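Simulated demos for pick and place: worth the disk space?
Started by clostholm_dave, 2 January 2021

clostholm_dave
I've been asked to look at whether we can train our tidying policy mostly on rendered examples and only top up with real ones. Our supplier's pitch (the set is called Hevaleo) is that a person drives the arm in the simulator, every attempt gets logged, and you end up with thousands of demos for the price of a few afternoons. I've had 3,613 of them on my drive since before the break and I'm not convinced. Two views from the tennis ball task:

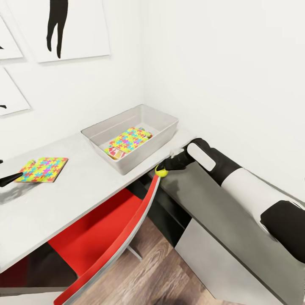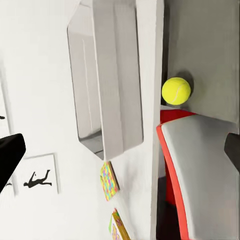

My main worry is contact. The ball in a simulator is as round and as springy as somebody decided it should be. Ours at work are bald on one side and roll off if you breathe on them. A policy that has only ever met the tidy sort is going to close the fingers in the wrong place and then have no idea what to do next.

Second worry is that the walls are so clean. Nothing in our room is that evenly lit, least of all at four in the afternoon.

benda_k
You're judging it on looks. The lighting can be varied when you render, that's the easy bit. Did they give you the scene files or only the finished frames?

clostholm_dave
Only the frames, plus joint positions and a success flag per attempt. Scene files are extra, naturally.

benda_k
Then I'd be cross too, but with the supplier. With the scene files you could swap the lamps and the wall colour and rerun the lot overnight.

Jabari Kaijage
We trained on 2,000 simulated demos last March and then added 40 real ones. The real ones did most of the work as far as I could tell. Take them out and the arm went to the right area and then dithered above the object. I wouldn't say the simulated part was useless, it got us the reaching for nothing, but I'd not pay much for it.

sembiring
"As far as I could tell" is carrying a lot there. Did you run the 40 on their own?

Jabari Kaijage
No. Fair point. We ran out of time on the arm.

sembiring
So you don't know which half helped. I see this every time the subject comes up – someone mixes two piles, gets a decent result and credits the pile they already liked. Three runs: simulated only, real only, both. Same seeds, same test positions. Otherwise it's just a story.

clostholm_dave
I'd do that if I trusted the success flag. I went through a batch by hand and 339 attempts were marked as good where the ball gets knocked and comes to rest against something, with the fingers never closed on it. If the flag says that's a grasp then the policy will learn that shoving is a grasp.

benda_k
OK, that's worse than I thought. What does the flag check?

clostholm_dave
Distance from ball to gripper at the last step, going by the notes. Nothing about height.

benda_k
Then write your own. You have joint positions, so work out where the hand is and throw away anything that never lifts. It's an evening's work.

sembiring
Agree with benda on that, though it only tells you the hand went up. You'd still want to look at the last few frames to see if the ball went with it.

Jabari Kaijage
Also check who did the driving. If it was one person, you've got one person's habits. Ours came at everything from the right and so did the policy, even with a cup in the way.

clostholm_dave
No operator names in the notes, so I'll ask. I'm going to filter on height first, see what's left, and then do sembiring's three runs if I can get the arm booked. If the filtered pile is too thin I'll send the lot back. Will post numbers either way.

sembiring
Post the failures as well please, the averages on their own won't tell us much.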